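Zonuver Small Garment Rack

Last updated 29 May 2018

We were not keen to stock another small clothing rack. Most of the ones that come through Sornside look fine on the shelf and sag the first time somebody hangs up a damp sweater. The Zonuver is better than that, with some reservations, and we would sooner you read those before you order than after.

What you get is a metal crossbar, two uprights, a base with splayed legs and a white round knob for each end of the bar. The knobs are there to stop hangers sliding off. They do that job. They are also the part customers lose, so we sell them separately in pairs.

The maker says the rack goes together in 3 minutes. Lungile Molefe at our counter took 8, and she has built a lot of racks. Tighten the uprights before you put the bar on, or you will be taking it off again.

Height is the main thing to think about. The bar sits 66 cm off the surface it stands on and the rack is 91 cm wide. That suits children's clothes, folded pants, scarves and short tops. It does not suit a coat or a dress, whatever the leaflet says about "full wardrobe use." An adult sweater with long sleeves will trail unless you fold the sleeves in over the hanger first. If you want adult knitwear to hang clear all the way down, buy the taller Alva and stop reading.

Knits need a word of their own. A heavy ribbed top on a plain hanger creeps to one side, and once it has started it keeps going until half of it is on the floor. No rack will fix this. Padded hangers help a little - folding the thing and putting it in a drawer helps more.

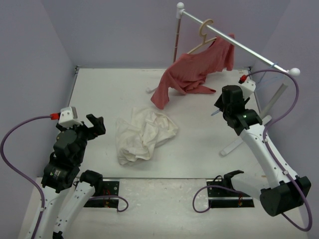

Zonuver rack with a salmon-pink textured garment on a light wooden hanger. Hanger and clothing not included.

The legs are thin and they spread wider than you expect, so measure the floor and leave some room to walk past. On carpet we found it a bit wobbly. On a hard, level floor it stood well enough, provided the weight was shared along the bar and not all hung at one end.

Fimilico, who distribute the rack, call it "heavy duty." We asked for a load figure and have not been given one, so we are not printing one. Treat it as a rack for light clothes and you should get along with it.

Wipe the bar with a dry cloth. Skip the spray polish, as hangers slide enough already.

Returns are accepted if all the parts are in the box, including both knobs. The next delivery is due in August. The Alva is in stock now and costs more - for most adult clothes it is the one we would pick.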